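Sedatholm User Guide – Section 9: Checking perception before you let the planner move

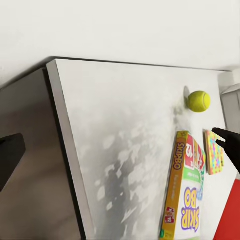 Reading time: 2 minutes

By now you have a simulated table, a wrist camera and a gripper. In this section you find out whether Dromer (the perception module) agrees with you about what is on the table. It often has views of its own.

The tabletop scene loads with a tennis ball, a Skip-Bo box and a polka-dot coaster, among other things. The wrist view is tilted. Leave it tilted. Dromer takes the camera's angle from the arm pose, and straightening the picture by hand only gives it two versions of "up" to choose from.

Before you start: the simulator must be paused. If the clock in the status bar is moving, it isn't.

1. Open the Perception panel and choose Single Shot.

2. Press Detect. Each object gets an outline and a name. Wait for the outlines to stop flickering.

3. Click the tennis ball. Its outline should follow the ball and leave the shadow alone. If the shadow has been promoted to an object, raise Shadow Rejection one notch and press Detect again.

4. Click the Skip-Bo box. The lettering on its front is upside down from this camera, so the Text Reader may offer you something in no known language. Tick Try All Rotations.

5. Click the coaster. From a steep angle a flat square thing gives the depth filter very little to work with. Set Thin Object Mode to On and check that the fitted shape is still flat. A cube means the mode is off, whatever the tick box says.

6. Turn on Mask Own Gripper. The two black fingers should lose their outline.

CAUTION: Do not skip step 6. With the mask off, the planner treats the fingers as an obstacle and will try very hard to keep the gripper away from itself.

7. Look over the grey mottling on the white tabletop. There should be no outlines on it. If there are, set Minimum Height to 9 mm and run step 2 again.

8. Press Send to Planner. The log should read "scene accepted", followed by the number of surface points kept. On our test machine that was 1,672 out of 1,700.

NOTE: A figure below 415 means the planner is working mostly from optimism. Go back to step 2.

9. Save the scene under a new name – the Save button overwrites the factory one without asking. We have raised this with ourselves.

You can now unpause. Grasp planning is in Section 10.

Sedatholm documentation | Contact the docs desk | © Sedatholm | Back to top

3 comments | 9 shares

Dorin Ursu
Step 5 fixed my coaster. It had been a cube since September.

Sorin Ene
Does Try All Rotations slow down Detect? Mine takes long enough to make tea.

Zosia
@Sorin Yes, a bit. Untick it once the box has a name, it keeps the label until you reload.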